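板の上の色と形
集成板と小さなブロックから考える、卓上の造形

色のついた小さなブロックは、幼児の遊具としても、卓上の装飾としても長く親しまれてきた。近年は、形を単純に絞り、少ない色で揃えた小ぶりの組が、家庭だけでなく教育や展示の場でも用いられている。本稿では、ブロックそのものに加え、それを受けとめる板に目を向けたい。

受け皿としての板

造形教材を扱うアンダム(Andum)で選定を担当するチンルン・フー氏は、ブロックの印象は置かれる面によって大きく変わると指摘する。「濃い色の天板では黄色が強く出すぎ、青は沈みます。淡い木の面であれば、どの色も同じ程度の強さで目に入ります」

その点で、メープルの板は扱いやすい素材である。クリームがかった淡い色をもち、木目の主張も穏やかである。細長い材を接ぎ合わせた板では、接ぎ目の線が一方向に通るため、ブロックを並べる際の目安にもなる。一枚板に比べて寸法を取りやすく、反りを抑えやすいという実用上の利点も見逃せない。

もっとも、同じメープルでも表情は一様ではない。縞の濃い部分や、渦を巻くような淡い杢が現れることもある。セイシャス工房では、板を選ぶ際に必ず実物のブロックを載せ、木目が形の輪郭を妨げないかを確かめるという。

四つの色、単純な形

色数については、赤、青、黄、緑の四色に絞る例が多い。同工房のティン・ダン氏は、色を増やすと子どもが形よりも色の名前に気を取られると述べる。一方、形にはある程度の変化が求められる。ハート形のように向きのはっきりした形が加わると、上下を揃える、向かい合わせるといった並べ方の工夫が自然に生まれるためである。

表面の仕上げも重要な要素となる。光沢のある面は照明を映し込み、見る位置によって色が変わって感じられる。細かな凹凸を施した面は反射がやわらぎ、指先にも適度な抵抗を与える。上面が平らであれば、板の上で滑らせても、持ち上げて置き直しても姿勢が安定しやすい。

青い台にメープルの板を据え、四色のブロックを奥寄りにまとめると、手前に広い木の面が残る。

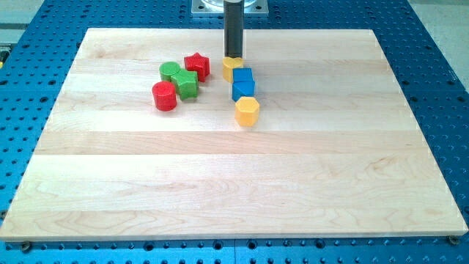
余白と手入れ

ブロックを板いっぱいに広げる必要はない。フー氏は、使わない面を残すことで、次に置く場所を考える余裕が生まれると説明する。年少の子どもには、はじめに2個だけを渡し、位置関係を言葉にしながら進める方法を勧めている。

板の手入れは、乾いた布で木目に沿って拭くことを基本とする。汚れが目立つ場合は固く絞った布を用い、直後に乾拭きを行う。無塗装の板では、水分を残したままにすると染みの原因となる。ブロックの凹凸に入った埃は、毛の柔らかい刷毛で払うとよい。

セイシャス工房では7月に、板とブロックの組み合わせを紹介する小規模な展示を予定している。来場者は大きさの異なる3種類の板を手に取り、並べ方を試すことができる。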